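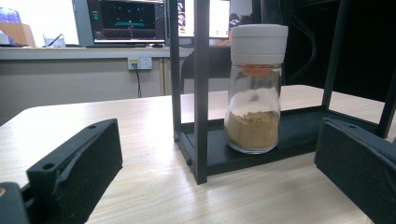
Filling and placing the jars

Each Grundoro jar has a wide white cap in two parts and an orange insert that sits in the neck under it. Fill the jars before you put them in the rack. The one on the base plate holds a fine tan-brown powder to a third or so of its height, and the orange insert shows through the glass below the cap. Check for it on every jar before you close the lid.

1. Wash the jar and insert in warm soapy water. Leave both to dry overnight.
2. Spoon in the spice. Stop at the shoulder.
3. Press the insert into the neck until it is level all the way round.
4. Fit the cap and tighten by hand.
5. Stand the jar upright on the base plate – do not lay it across the posts.

Note: ground spices settle. Tap the jar on a folded cloth before you top it up.

Note: spare inserts are sold in bags of 7. Quote part number 4000 for orange. Inserts from the older Drustora jars are narrower and will not seal.

CAUTION: Do not fill jars over a steaming pan. Damp powder cakes in the insert.

CAUTION: The glass is not suitable for the oven or microwave.

To fix the rack to a wall, go to Mounting.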